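Workshop Practice 1, Handout 4
Tool trays and bench layout
Oltine Technical Center
Revised Jul 19, 2021

Read this before the bench session and bring it with you. It replaces the April handout.

A tray holds the hand tools and small parts for one job. It stays on the bench for as long as the job is open and goes back to the rack when the job is signed off. We use shallow open trays in the Enport rack and deeper lidded boxes for stock. Do not mix the two. Loose screws go in a lidded box, even if there are only a few.

Set the tray down near the middle of the work surface before taking out any tools. Leave clear space on both sides.
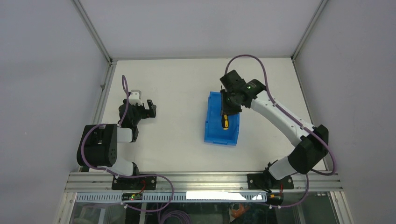

The usual spacing is 60 mm between the tray and the nearest tool, and 80 mm if the tool has a long handle. Measure it the first few times. After that you can judge it by eye.

Screwdrivers

Lay a screwdriver beside the tray, along its long side, with the handle toward you. The shaft points away from the edge of the bench. Do not stand screwdrivers upright in a tray or leave them across the rim, where they roll.

Check the tip before use. A rounded tip goes in the repair drawer with an Igwe tag on it. Wipe the handle if there is oil on it.
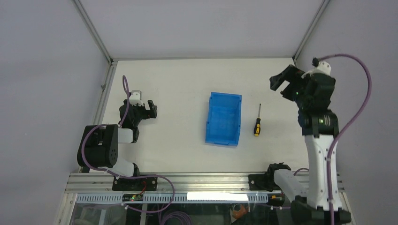 Fig. 2. Empty blue tray with a screwdriver laid alongside, handle to the front.

Closing a job

Empty the tray completely and run a cloth around the inside corners, where filings collect. Check the tools against the job card. Trays with a cracked rim are listed on form 178, kept in the Cisia binder by the door.

For next time: read section 4 of the bench manual and draw a layout for a job that needs two screwdrivers and one tray.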